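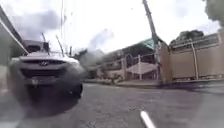 The Silver One

Fevent Date: April 15, 2020
By the Stultport correspondent

My aunt had one rule about the road, and it was that you did not cross it for anything silver. Red cars slowed down. Vans slowed down, out of curiosity. Silver cars, she said, were driven by people who had chosen silver, and you could expect nothing from them.

I thought about this on the kerb with a bag of onions in each hand. Over the way was the Benítez, two floors of beige wall and white railings, where I had rented a room for 13 weeks and been happy for 5 of them. My landlady was up on the walkway. She had seen me. She had also seen the onions, and was working out whether any of them were for her.

A Hyundai came up the road. It was silver, naturally.

There was time to cross. There was time to cross, put down the onions, apologise for the matter of the kettle and pick them up again. I stayed where I was. The driver, perhaps touched by my manners, lifted a hand off the wheel. I lifted an onion.

'You could have gone!' my landlady shouted.

'It was silver!'

She considered this. I owed her 4000 in the local money, which sounds worse than it is, and 2 light bulbs – which she minded more.

'Are those onions for me?'

Another car was coming, a long way off and no colour yet. I looked at the bags. One was plainly heavier.

'One of them is,' I shouted, and waited to see what the car would turn out to be.

It was grey. My aunt had never said a word about grey.

Contact: the Datum desk, Stultport | © 2020 Fevent. All rights reserved. | Back to top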